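4.2 Kontaktzustände aus der Sicht der Handgelenkkamera

Die Auswertung stützt sich auf den Datensatz Bunow, der 1,426 teleoperierte Greifepisoden mit kleinen Kunststoffobjekten auf heller Arbeitsfläche umfasst. Die Annotation der Kontaktzustände erfolgte mit dem Werkzeug Skiller durch 2 unabhängige Bearbeiter; abweichende Urteile wurden gemeinsam geprüft. Als »anliegend« gilt ein Bild, in dem zwischen Greiferfinger und Objektkontur kein Untergrund erkennbar ist. Ob dabei eine Kraft übertragen wird, lässt sich dem Einzelbild nicht entnehmen und wird daher getrennt aus den Motorströmen bestimmt.
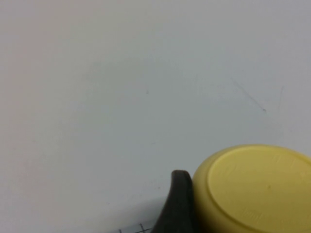 Abbildung 3: Dunkler Greiferfinger unmittelbar links neben einem runden gelben Objekt auf weißer Fläche.

Das Verfahren nach Dimaculangan bestimmt zunächst die Fingerkontur und sucht anschließend in einem schmalen Streifen entlang dieser Kontur nach Farbübergängen. Große homogene Flächenanteile werden vor der Merkmalsberechnung verworfen. Als Vergleich diente das Verfahren Clavstead, welches das gesamte Bild ohne Vorauswahl verarbeitet. Beide Verfahren wurden mit identischer Aufteilung in Trainings- und Testepisoden angelernt, wobei sämtliche Bilder einer Episode derselben Teilmenge angehören.

Auf den Testdaten ordnet das streifenbasierte Verfahren 78 Prozent der Bilder dem richtigen der 4 Kontaktzustände zu. Verwechslungen treten vorwiegend zwischen »anliegend« und »angenähert« auf. Erschwert wird die Zuordnung durch weiche Schatten am Finger sowie durch transparente Teile, deren Kanten im Suchstreifen liegen und als Objektgrenze gewertet werden können.
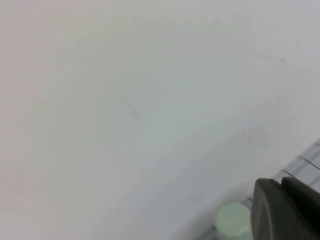 Weshalb wird der Kontaktzustand nicht allein aus den Motorströmen abgeleitet?

Die Motorströme steigen bei leichten Objekten erst mit Verzögerung messbar an und erlauben keine Aussage über den Zustand der Annäherung. Für die Zustandsschätzung werden sie deshalb erst nach der bildbasierten Zuordnung herangezogen.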